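The hidden lines in the gripper budget

Published 2024-10-02

When a small company decides to collect its own training data for robots, the first meeting is usually about the arm. This is natural. The arm is the expensive thing, it has a brochure, and everybody in the room has already seen a video of it. But the money in the first year often goes to other places, and it goes there in small amounts which are not easy to see.

I spent part of last winter with the planning papers of Promen, a contract packing firm in Clernska. They wanted to teach a machine to put household goods on racks and in boxes. Their first budget had 13 lines. After the first season it had 16, and the three new lines were all for things that wear out or lie on the floor.

The firm compared two ways to begin. One was to lease an arm from Getport and have operators guide it from a distance. The other was to buy hand-held grippers, which a person carries in the hands while doing the task, and to wait with the arm until there was enough material to justify it. The second way won because it could start in February, without a safety cage and without changes in the building.

A set of two hand-held grippers was written in the plan at 2,000 euros. The offer from Doherty, the supplier, was honest about this figure, but the figure covered the bodies only. Mounting brackets, cables and spare fingers were in a separate list at the end, and the buyer had not asked for that list until the order was nearly ready.

The fingers deserve their own line. They press and slide all day against plastic, wire and table surfaces, and whatever is fixed on their inner side suffers first. Tape is cheap, but changing it takes a person's time, and a worn face does not hold a smooth lid in the same way as a new one. Promen now plans finger pads as a consumable, in the same part of the budget as gloves and printer labels.

The table must also be in the plan. Teams often take the one which is free, then find that its height is wrong for a person who works with both arms forward for hours. The objects themselves are a smaller matter: simple boxes and baskets from a household shop are enough for the first months.

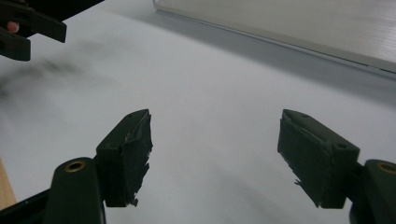
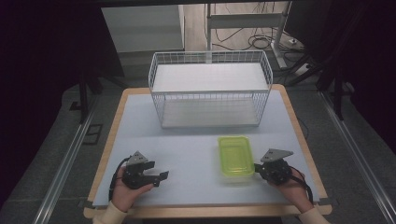 Two hand-held grippers in use at the table.

Cables were the second surprise. In the first plan they were not mentioned at all, and a person who has to think about a cable moves differently from a person who is free. Longer leads and some way to guide them are not expensive if they are ordered together with the rest. Ordered later, one by one, they cost more in delivery than in material.

Then there is the question of people. Promen calculated the hours of the operators correctly, but not the hours of the person who checks the recordings, charges what must be charged and puts the table back in order. In the new plan this is half a position. The manager told me he would rather delay the arm than remove it.

My advice to a company of similar size is to ask the supplier for the complete parts list before the price is discussed, and to keep a reserve for the first season that is not assigned to anything. The lease offer from Getport is still open at Promen. It will be looked at again when the next budget is made, and this time the spare fingers will be on the first page.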